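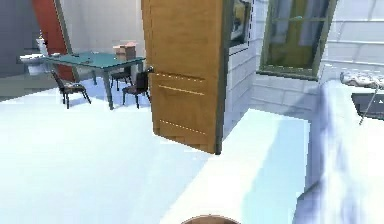

チケット種別：調達・構成相談
件名：ドア通過タスク用シミュレーション環境の機材見積り、および実機側構成の見直し
対象案件：Rutthorpe 棟内搬送
優先度：中
状態：対応中（予算確定待ち）

1. 起票内容

Rutthorpe 案件の移動マニピュレータ導入にあたり、2月の予算締めまでに機材構成を確定する必要がある。現行の見積りは次の前提で作成されている。

移動台車：Ziseo 製、1台
アームおよびグリッパ：Plornesier 製、1式
シミュレーション用計算機：GPU搭載ワークステーション、1台
実機評価用の模擬室：ドア1枚、壁パネル、什器一式

評価チームから、シミュレーション側のドア通過が安定せず、計算機を増設しないと評価期間内に試行数を消化できないとの申告があった。増設の要否を判断したい。

2. 現象

居室を模した環境で、開いた木製ドアの手前から経路計画を開始すると、計画が時間切れになる試行がある。ドアの脇にはガラス天板のテーブルと椅子3脚があり、うち1脚はドアのすぐ横に位置する。

初期の集計では、60試行中20試行が時間切れ。残りは通過または接触停止。時間切れの試行ではGPU使用率が低く、CPUの1コアのみが張り付いている。

3. 切り分け

3-1. 計算機の性能
同一シーンを別の計算機（Tennant 案件の保有品、GPUは上位機種）で実行した。時間切れの発生数に有意な差なし。描画速度は向上したが、計画時間は変わらず。GPUの増設では解消しないと判断。

3-2. 椅子の衝突形状
椅子の衝突形状を確認したところ、表示メッシュをそのまま使用していた。脚とフレームの細い部材がすべて三角形単位で干渉判定の対象になっている。椅子を単純な箱形状に置き換えて再実行。時間切れは20件から14件に減少。

3-3. ドア下端の隙間
ドア下端と床の間にわずかな隙間がある。見た目の問題として放置されていたが、計画側の地図生成では、この隙間が通行可能領域の断片として登録されていた。ドアの衝突形状を床面まで延長し、断片を除去。再実行後、時間切れは2件。

3-4. テーブル天板
半透明の天板は、深度センサモデルの設定によって検出の有無が変わる。現行設定では透過扱いとなり、天板の高さに障害物が存在しないものとして経路が引かれる。接触停止の一部はこれに起因する。天板の上に置かれた小さな段ボール箱は検出されており、地図上では箱だけが浮いた状態になっていた。

3-5. 残件
時間切れの残り2件は、いずれも開始姿勢が白い台に近すぎる条件で発生。開始位置の乱数範囲を狭めるか、条件として残すかは評価チームの判断とする。

4. 見積りへの影響

4-1. 計算機
増設は見送り。現行のワークステーション1台で、修正後のシーンであれば期間内に試行を消化できる。増設分として仮置きしていた枠は、下記4-2に振り替える。

4-2. センサ
ガラス天板の件は実機でも再現する可能性が高い。Rutthorpe の現地には同種のテーブルがあるため、深度カメラ単独の構成では不足。超音波センサを台車前方に追加する案と、天板の高さに合わせて二つ目の測距センサを置く案を比較した。

超音波案：部材費は低い。ただし椅子の背など近傍の反射と区別できない。
測距追加案：部材費は高い。ガラス面に対する検出率は入射角に依存するため、購入前に貸出機での確認が必要。

現時点では超音波案を本体見積りに計上し、測距追加案はオプション行とする。貸出機の手配は Ziseo の窓口に依頼済み。

4-3. 模擬室
当初の見積りではドア1枚と壁パネルのみで、家具は既存品の流用としていた。既存品の机は木製天板であり、今回の問題を再現できない。ガラス天板のテーブル1台と、ドア脇に配置する椅子を購入品目に追加。タイル壁と窓は通過評価に影響しないため、計上しない。

4-4. グリッパ
ドアノブはシーン上で小径のものが使われている。Plornesier の標準指で把持できるかは未確認。今回の評価は開いた状態のドアの通過が対象のため、ノブ操作用の指先は本年度の見積りから外し、次年度の検討項目に移す。

4-5. 予算配分
増設枠を100として、振替後の内訳は次のとおり。

センサ追加および配線：60
模擬室の家具：40

保守費は本体側に含まれているため、別計上しない。

5. 発注前の確認事項

・シーンファイルの修正版を評価用リポジトリに登録し、旧版での集計値を報告書に流用しないこと。
・超音波センサの取付位置について、台車の非常停止スイッチと干渉しないか図面で確認すること。
・台車の入出力端子の空きを確認すること。空きがない場合は拡張ユニットの費用が発生する。
・ガラス天板の厚みと端面処理を現地品に合わせること。
・現地の椅子の配置は固定されていない。評価条件には、ドア脇に椅子がある場合とない場合の両方を含めること。

6. 対応履歴

09:40 起票。計算機増設の見積りを添付。
10:15 ログ取得。CPU1コアの飽和を確認。
11:30 別計算機での再実行完了。差なし。
13:20 椅子の衝突形状を置換。時間切れ14件。
14:50 ドア下端の衝突形状を修正。時間切れ2件。
15:35 センサモデルの透過設定を確認。接触停止の座標が天板の縁と一致。
16:10 見積りを改訂。増設行を削除し、センサと家具の行を追加。
16:25 Ziseo 窓口へ貸出機の在庫を照会。
17:05 台車の端子表を受領。デジタル入力の空きは2点。超音波センサ2個までは拡張ユニット不要。

7. 次の作業

貸出機の回答を受けて、オプション行の金額を更新する。予算確定後に状態を「発注待ち」へ変更。シーン修正については別チケットに分離し、本チケットでは調達のみを扱う。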